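Blog > Workshop > Machines and chores

Can a machine do my chores yet?
14 comments | 9 shares

My sister asked me over dinner when she could stop sorting her own recycling, and I said I would write something down, so I'm writing it down. The short answer is no. The longer answer depends a lot on which chore you mean.

I work in the back half of a small shop that assembles display stands and sample cases. We do short runs. A customer orders 42 of something, we set up for it, we make 42, and then we tear the setup down and do something else. That kind of work is closer to housework than most people think. The parts change, the table is never laid out the same way twice, and half the job is picking up an awkward thing and putting it next to another awkward thing.

People hear "factory robot" and picture a car plant. Those arms are very good, but they do one motion on one part that arrives in one place. Svenja Lenz, who I used to share a bench with, spent years around a line like that at Girnari. She told me the arm was the easy part. Most of the money went into the trays and guides that made sure every piece showed up facing the same way. Take the guides out and the arm would close on air all day.

At home you don't have guides. You have a sink with a fork under a bowl. You have one sock inside the other sock.

The gripping itself is what I have been reading about this winter, along with trying things by hand. If you want to know how hard a chore is for a machine, try doing it with two stiff fingers and no feeling in them. I did this with kitchen tongs back in December. Cans were fine. A cereal box was fine until it was nearly empty, and then I crushed it. A plastic bag took me 9 tries. Clear plastic was bad in a different way, which I'll get to.

Two flat pads that close toward each other can do more than I expected. They can hold a spoon, open a drawer, or pull a shirt by the shoulder. The pads matter as much as the motor does. They need a surface with some grip to it, and that surface wears.

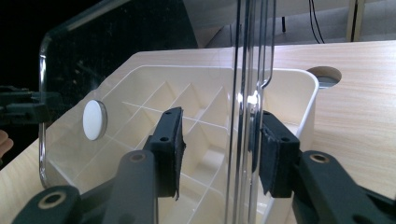 Clear parts are a good test because they cause trouble twice. First you have to find the edge. A camera looks at a clear sheet and mostly sees whatever is behind it, plus some glare and a few bright lines where it bends. My own eyes do the same thing. I have reached for the wrong side of an acrylic piece more times than I want to say, and I know what I'm looking for.

Then you have to hold it. Acrylic is stiff and slick, and it scratches. Squeeze too lightly and it turns in your grip. Squeeze too hard near a bend and you can start a crack that shows up later. A person feels the slip starting and corrects for it. A simple gripper doesn't feel anything, so whoever is running it has to judge by watching.

For household purposes, swap in a drinking glass or a salad container. Same trouble, with water on it.

Seidu Frimpong is more hopeful than I am. He thinks the hands are good enough now and what's missing is practice, meaning thousands of examples of ordinary jobs done in ordinary rooms. He may be right. The demos I've watched lately are a lot better than the ones from a few years ago. I saw one fold a towel at a speed I could put up with. I also noticed it was the same towel every time.

My own list, as of now. Vacuuming a flat floor: yes, and it has been for a while. Mowing: yes, if the yard is simple. Folding towels: slowly. Unloading a dishwasher: I wouldn't leave the room. Putting small parts away in a divided tray: possible if the parts match and the tray stays put. Making a bed with a person's cat on it: no.

In our shop I would like help with fetching and holding. I don't need a machine to do the fitting. If something could hold a panel upright for 2 minutes while I work on the other side of it, and then let go when I say so, I would pay for that this year. Clamps do some of it already, and they're cheap.

My sister still has to sort her recycling. I told her to ask me again next winter.

Posted in Workshop
14 comments

Recent posts
The Walley bench vise, one year in
Why I stopped labeling drawers
Moving the drill press again
Saithong hinges and what fits them
Reader question: cleaning acrylic without haze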